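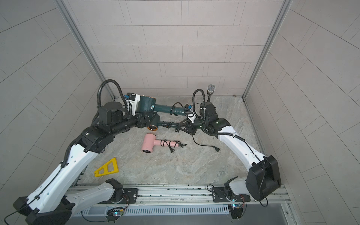
Marble without the quarry: an interview on printed porcelain

Ruth Oldershaw has spent most of her working life looking at floors that have come up. She trained as a tile fixer, moved into site inspection, and now runs the technical desk at Cordeiro, a distributor of porcelain and ceramic tile to small contractors. The desk handles complaints, specification queries and the occasional dispute over who pays.

Marble-effect porcelain accounts for a large share of what crosses it. "It has taken over from plain beige," she says. "People want veining, and they want it in rooms where they would never have paid for stone."

The tile is a pressed and fired body with a pattern printed by inkjet before the glaze goes on. The pattern repeats. A cheap range may have four faces, a better one 15 or more, and the number decides how natural a floor looks once it is down. Oldershaw asks customers to find that number before they ask about price.

"With four faces you will see the same vein twice in a small bathroom. The fixer can rotate the tiles and that helps, up to a point. If the veins all run one way, rotating them makes it worse."
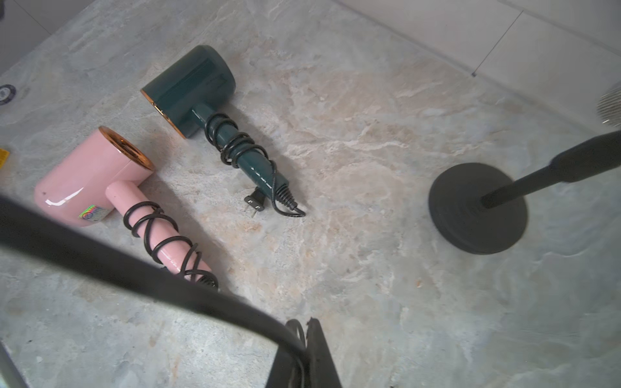

Kumaresan Naidu
Technical correspondent, floors and finishes

Shade is the second matter. Each production run carries a batch code on the carton, and two runs of one product can differ enough to show in daylight. Oldershaw's advice is to check every carton on delivery and to open several at once, drawing from each in turn. She has a file of 92 shade complaints from the past year. In 59 of them the cartons on site carried more than one batch code.

"That is a five-minute check," she says. "Once the tiles are fixed, we have very little to offer."

On adhesive she is more severe. Porcelain absorbs almost no water, so the older cement adhesives that gripped a porous ceramic body do not hold it well. A polymer-modified adhesive is the usual answer. The bed should be solid, combed in one direction, with the back of a large tile buttered as well. Five dabs, one in the middle and one at each corner, is a method she still finds when floors are lifted.

"It sounds hollow when you tap it. Put a chair leg or a narrow heel over the void and the tile cracks across. The customer reports a faulty tile. We send someone out, and the tile is fine."

Her own firm stocks two adhesives for this work, Flultix for floors and Lukico for walls, and she concedes that fixers tend to buy one and use it for both. She does not recommend it. The wall product is made to resist slip and is stiff to spread over a wide area.

Movement joints are left out more often than anything else she specifies. A bathroom rarely needs one across the middle, but it does need a gap at the perimeter, filled with sealant and not with grout. Heated screeds need more care. She wants the heating commissioned, switched off and allowed to cool before any tile is laid, then brought back slowly over several days.

Cleaning comes up less than it did. A glazed surface needs warm water and a neutral detergent. Most of the dull floors she is called to have a film of grout residue left from the day of installation, and a mild acid cleaner, used once and rinsed well, will usually shift it. Polish should stay in the cupboard.

Asked whether a good imitation has reduced the demand for real marble, she is doubtful. Cordeiro's stone sales have held steady. Buyers of stone, in her experience, have already decided to accept etching from lemon juice and regular sealing.

"They are different customers. The one I worry about has bought porcelain and been told to seal it. There is nothing for the sealer to go into. It sits on top and goes sticky, and then they ring me."

The technical desk's fixing notes were last revised on November 1, 2024. A section on outdoor porcelain is in preparation, and Oldershaw expects it to be longer than the rest put together.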